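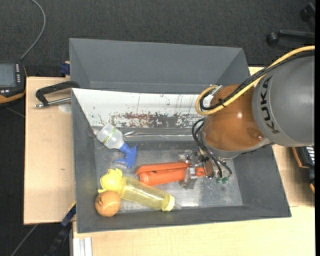
Tadel bin picking – frequently asked questions

What is Tadel?
Tadel is our sorting project in the shared workshop at Ondrejka. A KUKA arm takes mixed things from one bin, one at a time. Jozefína Krajčí makes the software and I make the mechanics.

Can I come and look?
Yes, on Sunday after 3 p.m. Please ring at the Wandeck door, the other bell does not work.

Why do you clamp the bins to the boards?
In our first tests the gripper pushed on the wall and the bin moved. After this every saved position was wrong. Two clamps are cheap and they solved it.

Which objects are difficult?
Clear plastic is the worst. Spray bottles are also not easy – the trigger head makes them lie in a strange way. Balls roll when another object is pulled out.

How often does it succeed?
We made 1796 attempts until June. In the last 100 attempts, 33 failed, most of them close to the walls of the bin.

The cable pulls when the wrist turns. What can I do?
Leave a bigger loop at the joint and do not tighten the cable ties fully. Move the arm slowly by hand control through all positions before you run a program.

Do you share the drawings?
The finger drawings, yes. Write to me and say which gripper you have. The Isent bracket is not finished yet.

Jozefína Čierny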